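Notes from the Drandley Writers' Circle
January 30, 2021

Nabila Bennani's second novel, Wurnasmont, comes out next month from Ouali, and she has agreed to take part in our online author evening. Members who read her first book will remember the ferry town and the two sisters who ran the ticket office. The new one leaves them behind and follows a retired surveyor who goes back to the valley where he worked as a young man. It is a slower book, and longer, and she cut a whole narrator from it in the last draft.

Nabila sent us answers to a few questions ahead of the evening. She wrote most of the novel before breakfast, with a target of 1000 words a day that she says she met less than half the time. The surveyor came from a set of old field notebooks she bought at an estate sale in Retow. None of the entries made it into the book, but the way the man recorded the weather did. She also said that the ending changed after her editor, Rachid Berrada, asked her what the daughter wanted, and she found she had no answer.
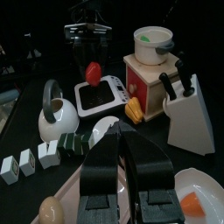 Chapter four is the part of the book I would point members to first, especially anyone working on a kitchen scene. Very little happens in it. The surveyor eats alone at his sister's table and listens to her on the phone in the next room. Nabila keeps the objects few and lets them carry the chapter. A white bowl like the one in the picture, with the light catching its rim, would be enough for her to get through a page. She names the bowl once, leaves it for three paragraphs, and comes back to it when the sister hangs up. Try it with your own draft and see how many of the things on the table you can take out.

The evening will run the way the last one did. Mounir Amrani will introduce Nabila, she will read for ten minutes or so, and then we will take questions. Please send questions to Mounir in advance if you can. He will group the ones that overlap. We have 50 places on the call and members get first pick, so reply to this newsletter if you want one. The link will go out the day before. 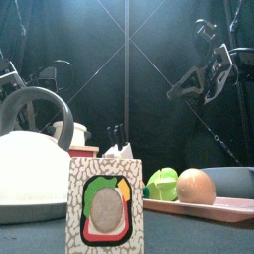 White kettle and a patterned box on the tabletop.

Two other items. The January short story contest is closed, and Shaimaa Ezzat has started reading. The limit this year was 1220 words, title not included, and entries over it have been sent back to their authors with a note. If you got one, you may trim the story and enter it in the spring round without paying again. Results will be in the next issue.

Tamunoemi Akande is also looking for 2 more people for the Tuesday-style critique swap, where you trade a chapter by email and return comments within the week. Any genre is fine. She would like at least one person who writes for children, as she is the only one in the group at present. Write to her through the members' page and say how long your chapter is.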